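**Sezer House shared kitchen: progress report to the Kakent Fund**
Period: to the end of December

The kitchen has now been in use for 3 months. Work this period was on the washing-up corner, which residents had listed as their main complaint. The countertop is in and the wire dish rack has its place on it.

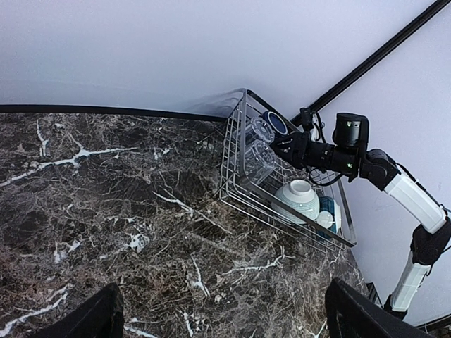
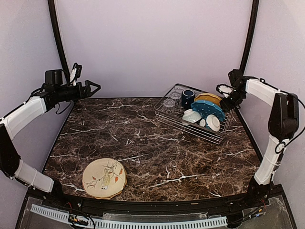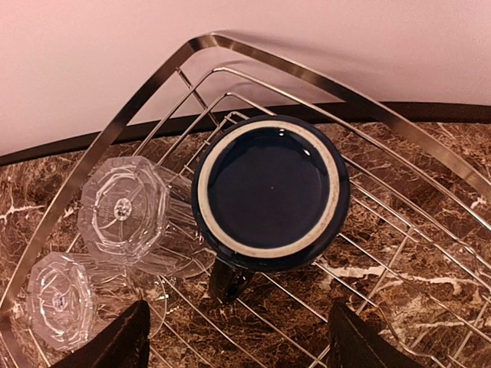
Glasses and a mug in the rack, in all three views.

Spending on this part of the project came to $863, against the line "drying and storage" in the budget. That covers the rack, the plates and bowls from Gudlow, and a second set of glasses. The invoice from Feveck for the edge trim has not come in yet and will appear in the next report.

What was done:

- Old drainboard removed and the wall behind it repainted
- Mismatched dishes sorted and the chipped ones thrown out
- A washing-up rota agreed for all nine residents

The rota is working on weekdays. Sunday is still a problem, as most people cook late and leave the dishes until morning. We have moved the Sunday slot to 9 p.m. and will see if that helps.

Glasses take up more of the rack than we planned for. We would like to move $60 from the cleaning supplies line to buy a small shelf for them, and need your approval before ordering.

Still to do: cupboard labels, a hook rail for dish towels, and a replacement for the slow drain under the sink. The plumber is booked for next month.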